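Cellar notebook, Tandgate, September
Bentonite trial on the Flatlow white, first round

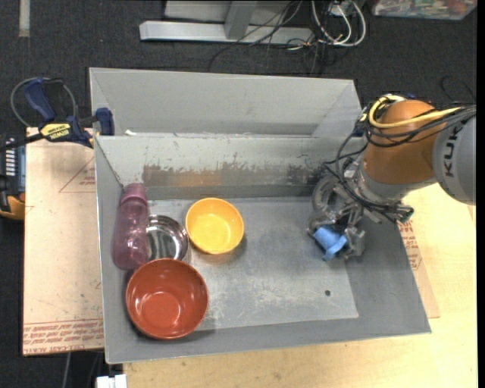
Bottle and bowls in the gray metal bin, blue cup at the right.

Started at 7:30 in the morning. The Flatlow white is in the small steel tank, 16 hectoliters, and it finished its sugar earlier this month. It has been racked one time. The taste is clean, a little bit pear and some green herb, and the acid is good. The problem is only the protein. Last year we bottled the wine from the same parcel too confidently and after a warm week in the shop we had haze in it, so this year I want to see the numbers before we decide anything.

Slurry. I weighed 2 g of the sodium bentonite and brought it slowly into hot water, then made up to 100 mL when it was cool. I have written before in this notebook that the powder must go into the water and never the water onto the powder, and I write it again, as in the jar from the last trial there were lumps like in bad porridge. It stood overnight with a lid. In the morning I shook it until there was nothing on the bottom. With this slurry 1 mL in 100 mL of wine is equal to 200 mg/L, which makes the calculation easy even before coffee.

Samples, all in 100 mL of wine from the middle valve:

A - no addition
B - 200 mg/L
C - 400 mg/L
D - 600 mg/L
E - 800 mg/L

I turned every bottle over several times after the addition and again half an hour later. Left in the lab at 16 degrees, the same as the cellar. I thought about doing it warmer to save time, but then we compare a warm lab with a cool tank and the result is not useful to us.

Settling. E had a thick soft layer already by noon, B had almost nothing to see. C and D somewhere between. The lees in E are very fluffy and I am afraid of how much wine we would lose in the tank with such a dose. I did not measure the height properly. Next time use the narrow cylinders and not the round bottles, it is impossible to read a layer against a curved shoulder.

Filtered a part of each sample through the syringe filter. Sample A blocked the filter and I had to change it. Then heat test: 2 hours at 80 degrees in the water bath, after that cooling in the fridge, then to room temperature before reading. Please everybody let them come to room temperature. A cold bottle has fog on the outside and the meter reads the fog too.

Result:

A - visible haze, no meter needed
B - haze, less than A
C - faint haze if I hold it before the lamp, not stable by the meter
D - clear by eye, stable by the meter but close to our limit
E - clear, well under the limit

So D is the smallest dose that passes. I am not completely happy with it being so close. In the same parcel Nazar Kushnir had a lower result when he did the trial two years ago, though he used the calcium product from the old Resano bag and the wine had gone through malolactic. His page is in the green folder. I do not think we can compare directly, but I copied his table to the back of this notebook anyway.

Tasting. I tasted A, C, D and E without knowing which was which (Nazar poured them). The one I liked most was C. In E the pear was gone and the middle was thin, almost watery. D against A: I could find a difference when they stood next to each other, a small loss in the nose, mostly of the herb part, which I am not sad about. Nazar preferred A and said that he would drink hazy wine every day of the week. This is true, he does, but the customers of this wine do not.

For the tank, if we go with D: 600 mg/L in 16 hectoliters is 960 g of bentonite. As a 5 percent slurry this is a bit more than 19 liters, so it needs the big tub and the drill mixer. Water goes into the wine with it, we cannot avoid this. I would like to make the slurry with as little water as it will accept and put it in during a pump-over, through the side port and slowly. The last time it was poured from the top, and a part of it went down along the wall and stayed there.

Questions which are still open:

The pH. I measured it before the trial but wrote the value on a piece of tape and the tape is gone. Must be measured again from the tank. If we do any acid correction on this wine it must come before the bentonite, and then the whole trial has to be repeated, as the protein behaves differently at another pH.

Repeat with a dose between C and D, and with D two times, for to be sure about the limit. Same slurry if it is not older than this week, otherwise new one.

The other product. Vakulenko sent a sample bag of the granulated type which should make firmer lees. I have not opened it. It would be good to have it in the second round beside ours, at the same dose, and look only at the lees.

Cold stability is a separate matter and comes later. I put one filtered bottle of D in the freezer compartment to have a first look. It is marked with blue tape, please do not take it for the ice packs.

Cleaning: syringe filters are nearly finished, order one more box. The water bath has scale again on the heater, vinegar overnight. The lid of the slurry jar does not close well any more.

15:40, added later. Looked again at C after it stood the whole afternoon. The haze is now easier to see than at the first reading, there is a light veil in the lower half. So C is out for sure. D has not changed. I left both on the shelf above the sink with their labels to the front, and will read them again tomorrow before the pump-over of the reds.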